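Plallanen Opens Buying Season for Smallholder Cocoa in Irnerside District

IRNERSIDE, May 6, 2019 – Cocoa buyer Plallanen will pay growers a fixed premium of $195 a ton on fermented beans delivered to its Irnerside collection points this season, the company announced today. The premium is paid on top of the daily market price and applies to all members of the Fetetti growers' association.

Fetetti has 2000 member farms, most of them smaller than five acres. Until now, members sold wet beans to traveling traders and had no share in the higher price paid for beans that have been fermented and dried. Under the new agreement, growers can bring wet pods or beans to any of 3 collection points, where fermentation boxes and drying tables are open to members without charge.

"Farmers in this district have been asking for a posted price for a long time," said Selim Değirmenci, head of sourcing at Plallanen. "They will know the premium before they harvest, and it will not change until the season closes."

Payment will be made within two business days of weighing. Growers who want part of the money early can apply for an advance of up to 40 percent of the expected value of their crop. Advances carry no interest and are deducted from the final payment.

Plallanen will also supply seedlings of Shin, a cocoa variety the company has grown in its own nursery plots, to members replacing old trees. Seedlings will be handed out from late May, once the rains are steady. Members should register with their local Fetetti secretary and give the size of the plot to be replanted. Orders will be filled in the order received.

Beans must meet the moisture and mold limits printed on the back of the membership card. Lots that fail may be dried again and brought back once.

About Plallanen
Plallanen buys, stores and ships cocoa and other tree crops from smallholder farms.

Media contact: Plallanen Press Office, Irnerside 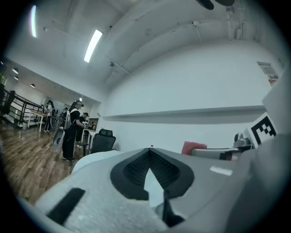 Gray hand-held gripper with black V-shaped pad, indoors.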